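Home Shop Tableware Trade Delivery Contact

Filed under: Cups & Takeaway / Paper

Soltholm paper cups, plain colours

Back in stock. Single wall, one size, no print, no logo. Sold by the sleeve or the case, colours can be mixed in a case but not in a sleeve. Good for fetes, school fairs, office kitchens, anyone who wants drinks told apart without writing on the cup.

Pack sizes: sleeve of 26, case of 380 loose packed. Odd numbers, we know - it's how the Eswood depot boxes them and we don't repack.

Weight of a sleeve roughly 155 g. Shelf life fine if kept dry. Don't store next to the boiler, the bases go soft.

Colours change a bit from batch to batch. If you need a match with an older order, ring and ask for Delia Mihăilă, she keeps one of each batch back.

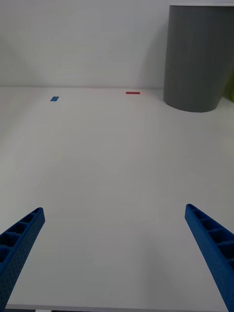
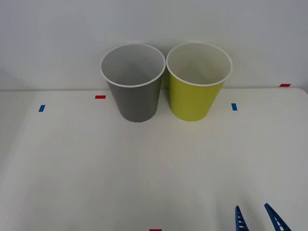

Second picture: grey and yellow-green, side by side.

Hot drinks - ok for tea and coffee but it's single wall, so use a sleeve or double up. Not for the microwave. Not for the dishwasher either (people ask). Cold drinks no problem, ice fine.

Lids: sold seperately, see Brinthorpe flat lids. The domed ones do not fit. The old Buzatu lids do fit but tight, and we're down to the last few boxes so no reorders on those.

Delivery: order before Friday noon for the early van the week after. Up to 3 cases go by normal parcel, more than that goes on a pallet and somebody has to be in to sign. No deliveries to upper floors without a lift.

Returns: unopened sleeves only. Crushed in transit, send us a photo of the outer box aswell as the cups and keep the lot until you hear back.

Trade accounts, Laurențiu Marinescu. Samples are free, two colours per request, ask by email please not phone.

Darker green and a brick red expected November, prices to follow.

Page last updated: November

Back to top Lids Napkins Stirrers Basket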